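Jolia Shop Notes

1/ People keep asking me whether a machine can do the boring part of shop work yet. I used to stock shelves at a Korholm store, so that's the part I know. My short answer is some of it, slowly. Longer answer in this thread.

2/ The job I care about is small. Take a basket, go to the drinks shelf, pick the right bottle, put it in the basket, move on. Anyone who has picked online orders has done this until their feet hurt. My old store carried 2,371 different items, and a new picker was expected to know where most of them were by the end of the second week.
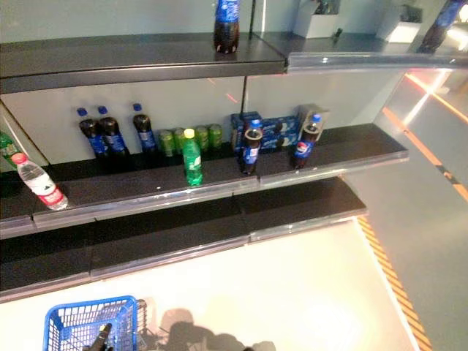
Nundinora, Mon 23 January

3/ A half-empty drinks shelf is harder work than a full one. On a full shelf the front bottle is always in the same place. Once people have been shopping, things are pushed back, turned or tipped over, and the picker has to look each time. A teenager does that without thinking. A program has to be built for it.

4/ Someone replied that vending machines solved this years ago. They didn't. A vending machine never meets a bottle it didn't expect, and it doesn't carry a basket.

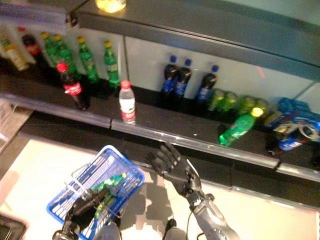
5/ Two hands is the part I'd spend money on. When I picked orders I held the basket in my left and worked with my right, and I never set the basket down unless it got heavy. A robot that has to park its basket for every item will lose time all day long. With the left hand closed on the wire handle and the right one open and free for the shelf, it's set up the way I was. A bottle that's tilted over next to the rail, like that Sprite, still calls for a different grip from one standing straight, and I'd want to see plenty of those before I trusted any number in a brochure.

6/ Numbers in brochures: Başaran, the wholesaler I do some work for now, got a sales sheet promising 2,000 picks a day. It didn't say picks of what. Boxes of the same size are one thing. Soft bottles, cans and bags of chips on the same run are another.

7/ Baskets are a problem too – more than I expected. Wire handles flop to whichever side they like. They catch on sleeves and they'll catch on a wrist.
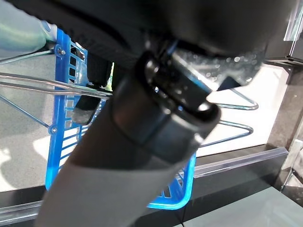
8/ Then you have to get the item over the rim and down inside without knocking what's already there. I broke a jar of pickles doing that in my first week, and I had good eyes and a full set of fingers. So I'm patient with slow machines at this step. I'd take slow over a wet floor.

9/ A few people asked about the house. I think the house is further off. A store shelf has a rail, a back panel and a plan on paper that says what goes where. My kitchen cabinet has none of that, and I have 2 kids who put the cereal back wherever there's a gap.

10/ What I'd hand over today, if the price was right: fetching single drinks for an order, at night, with the aisle closed. What I wouldn't: anything in glass, anything with a customer standing next to it, and rotating stock by date. Date codes are tiny and printed in a different spot by every bottler.
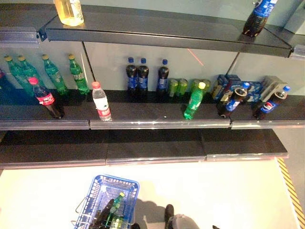

Drinks shelf and basket, with a green bottle already in.

11/ On jobs, which half the replies are about. Nights at my old store ran with 2 people, and both spent most of the shift walking. If a machine did the walking they could do the dates and the breakages, which we never got to. Whether a manager would keep both of them is a separate question and I don't have an answer.

12/ I'll do the same kind of thread on restocking in April. Putting things back straight is harder than taking them off, at least it was for me.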